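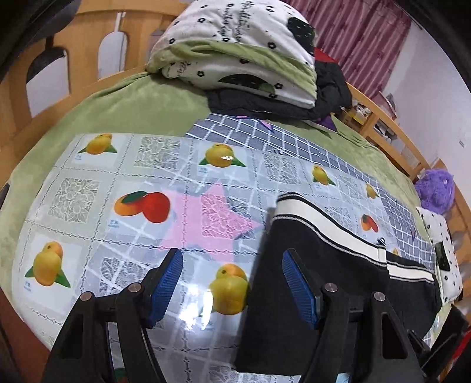 **Plastic cover on mattress = sweating all night. What do I put on top??**

Posted Fri 5 January in Bedding & Laundry

Ok so my kid (age 3) is in the middle of night potty training and sleeps in our bed half the time, long story. We had two accidents in one week so I got desperate and put a vinyl tablecloth under the fitted sheet. Works in the sense that nothing got to the mattress. BUT

- it crinkles every time anybody rolls over
- I wake up soaked in sweat
- it slides. by morning the whole thing is bunched up at the foot end

Mattress is a queen, a Hegyi, foam, we paid a lot for it and the warranty says stains void it. So going without anything is not an option. I don't want to spend a ton either. Looked at the Mandlow store in Hilville and they had a zip up one and a fitted one and I could not tell the difference from the package. Both say waterproof.

Is there something I can lay over the vinyl so it's less awful or do I need to start over? Also how many do you need, if one is in the wash. Thanks in advance, typing this on my lunch break

---

**Answer 1** – 13 votes, marked as accepted

Start over. Vinyl holds the heat in and you can pile stuff on top but then it's just a hot pile.

What you want is a fitted protector with a thin polyurethane backing (PU or TPU on the tag) and cotton terry or jersey on top. Lets some air thru, hardly any noise. Goes on like a fitted sheet so no sliding.

Zip up one = encasement. Covers all six sides, mostly sold for bed bugs and dust mites. Waterproof too, usually, but you have to lift the whole mattress to get it off and you do NOT want to do that at 2 am with a crying kid. Skip it.

How many: two. And make the bed in layers. Protector, sheet, protector, sheet. Accident happens, you peel off the top two and go back to sleep. Did this with both of mine, saved my life.

Washing – warm, no bleach, no fabric softener, low heat in the dryer. High heat is what kills the backing. If you see it peeling or going cloudy it's done. Check the pocket depth before you buy, foam ones run thick and a 12 inch pocket will pop off the corners.

Don't throw the tablecloth out, good for under the high chair or for painting.

> *Comment from original poster:* did not think of double layers!! going to do that tonight with what I have and order the real ones this weekend. Mattress is 13 inches so good catch on the pockets

> *Comment:* agree on softener. it coats the terry and then the pee just runs off the side instead of soaking in. ask me how I know

---

**Answer 2** – 3 votes

If you can't replace it right away: old wool blanket or a thick cotton mattress pad between the vinyl and the sheet. Soaks up the sweat, muffles the noise some. Then get sheet suspenders, the elastic clips that go under the corners. Clip them to the pad and the sheet together, not the vinyl, it'll tear.

Or look at the washable pads they sell for hospital beds. Flitus makes a big one with tuck in flaps, we used it for my mother in law. You only cover the middle of the bed so the rest stays cool. It does shift if the kid is a wild sleeper. Ours took forever to dry too, had to run it twice.

Wipe the vinyl down and let it air out before you fold it away or it will smell. I left one in the closet till June, never again.

---

**Answer 3** – 0 votes

just put the kid in his own bed. problem solved

> *Comment:* that doesn't answer the question, his own bed has a matress too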